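The menu that hides behind your hand 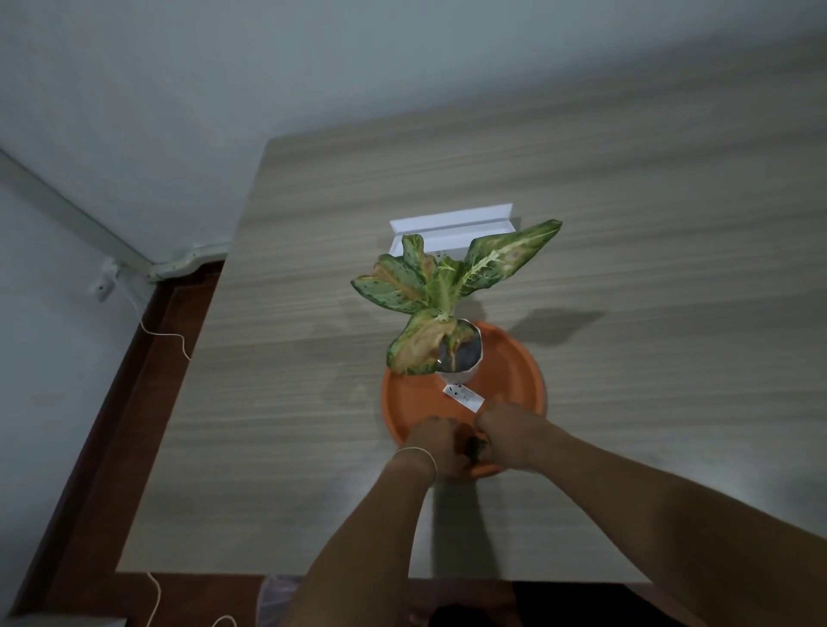

A table in the corner, with what looks like a socket on the left wall.

I have spent most of May waving at a wall. My neighbours have been kind enough not to mention it, although the woman across the way did wave back once, and I felt I had to keep it up for politeness.

The reason is a column I rashly promised on menus in mid-air. You know the sort of thing: you put on a headset, a panel of buttons floats up in front of you, and you prod it with a finger that meets no resistance at all. I've been using these systems on and off for years and I still overshoot. My finger goes straight through the button, out the other side, and on its way back it presses the one next door. I once deleted a whole afternoon's sketching in Firwood that way (there is an undo, but it lives in a panel you have to open with the same finger).

So I tried three programs, one after another, and did the same dull job in each of them: build a small room, put a lamp in it, change the colour of the lamp, save. Firwood took me longest. It hangs everything on a big curved board at chest height, very handsome, and after 8 minutes my shoulder was burning. People who study this have a lovely name for it, gorilla arm, and it goes back to the early touchscreens. Holding your arm out straight is hard work! Painters of ceilings could have told them.

Soltov does something I liked much more. You turn your left palm up and the menu sits just above it, like a tray, and you pick from it with the right hand. Your elbows stay by your ribs. You also get a bit of help from your own body, because you know where your left hand is without looking, and I found I was choosing colours while still staring at the lamp. The snag is that when my hands crossed, the tracking lost one of them and the menu vanished behind my knuckles. I said some things to it.

Then there's Sareck, which goes its own way and does without panels altogether. You pinch, hold, and eight little wedges open round your fingertips; move towards one and let go. For the first half hour I hated it. By the second evening I was doing it without reading the labels, in the way you stop reading the letters on a keyboard, and going back to the floating board felt like filling in a form at the bank.

I rang Inger Lauritsen about this, as she has been designing this kind of thing since headsets weighed as much as a cat. She laughed at my shoulder. Her view is that too many teams draw a flat menu on a flat screen, hang it in space and call it finished. "You've got a whole room and two hands," she told me, "and they give you a poster." She also thinks rotation is where most of them go wrong. If you have to turn your wrist as far as the object turns, you run out of wrist. Let a small twist make a bigger one and most people don't even notice it's happening. I tried it with the setting in Sareck turned up, and she's right, up to a point. Past that point I felt faintly seasick.

Text is still a misery in all three. I set the labels to 72 in Firwood, which sounds enormous, and they were fine close to and mush from across the room. Typing a file name in Soltov took so long that my lamp is saved as "lam".

Kulkarni, the small add-on that gives you a tick in the fingertip when you touch a button, is the one I'd spend money on. It's a ring with a buzzer in it, nothing cleverer, and my overshooting dropped off straight away. I'm keeping mine on for the next column, when I'll be trying to draw a straight line.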